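Can it put the breakfast things away yet?

16/08/2026

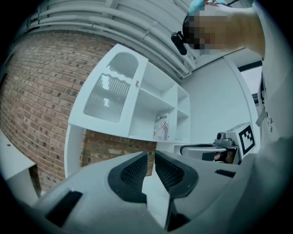 White cupboard, ribbed glass, one very small round knob. The gripper is the grey thing.

Every August, when there is no news and the neighbours are on holiday, I go back to the question of whether a machine can do my housework. I have been asking since I was a child and was promised as much by a comic. I am now old enough to have a bad knee, and I am still the one who empties the dishwasher.

The state of things, as far as I can make out from reading too much of it in bed, is as follows.

Machines can vacuum. Ours is a Nomero and I will say for it that it goes out every morning without being asked, more than I ever managed with the children. It has been round the same living room for 11 months and still approaches the rug like a man approaching a cold swimming pool. But the floor is clean, mostly, apart from the corners, and I was never much of a one for corners myself.

Machines can also wash clothes and dishes, and have done for so long that we've stopped counting it. What they can't do is everything on either side of the washing. Somebody has to find the sock, and somebody has to put the plate back. We automated the middle of the job and kept the two ends, and the two ends are the part I dislike.

So, cupboards. I have come to think the cupboard is the real exam. Folding laundry gets all the videos, because a robot folding a shirt looks clever even when the shirt ends up resembling a parcel that has been sat on. A cupboard gets no applause at all. Yet consider what's involved in opening a door with a little round knob near one edge. You have to find the knob. You have to pinch it squarely, with two fingers if two fingers is all you've got, and then you can't simply pull, as the door is on a hinge and wants to travel in an arc. Pull straight back and you either lose your grip or begin removing the cupboard from the wall. My uncle did this once with a bathroom cabinet, and he had all ten fingers.

Then there's the glass. Ribbed glass is lovely, we had it in our hall, and it does odd things to light. Whatever is looking at that door sees a lot of wobbly stripes. I know what a cupboard is, so the stripes don't bother me. A machine has to be told, or shown, and shown again, which is how the grippers with handles come into it. A person holds one and does the chore, over and over, and the recordings go off to teach something with no person attached. I find this rather touching. After all those comics, the robot learns to put things on shelves by holding hands with somebody who already knows how.

It does mean that for now the housework is being done twice as much as before, by people, slowly. I asked in the comments of one of these projects (Urkomico, if you want to go looking) how many goes it takes to learn one cupboard. The reply was "some 1,000, then it depends on the cupboard". It depends on the cupboard! I've lived with mine for years and could have told them that. The left-hand one sticks in damp weather and has to be lifted slightly and spoken to.

The open shelves are easier, I'd have thought. No knob, no hinge. You carry the box over and let go of it. Though letting go is its own skill, as anyone will know who has set a cereal box on a shelf and watched it take the salt with it.

The shop-floor people are further along, I gather, because they are allowed to cheat. If a robot in a warehouse can't manage a knob, they take the knobs off. Same shelf, same box, same height, all day long. I looked up what it would cost to have a kitchen like that. Ranasinghe, who did our worktops, quoted me £594 just to move one cupboard to a "more accessible position", and I am not paying that for the convenience of a robot I don't own.

There is a company called Rukness with a waiting list for a home model that will, they say, "tidy". I put my name down. The form wanted to know how many doors there were in my kitchen and whether any of them were "non-standard". I wrote yes, left-hand one, sticks, and they've sent me a very polite email saying my answers have been passed to the relevant team.

Meanwhile the dishwasher finished an hour ago and I've been sitting here typing. Back in a bit.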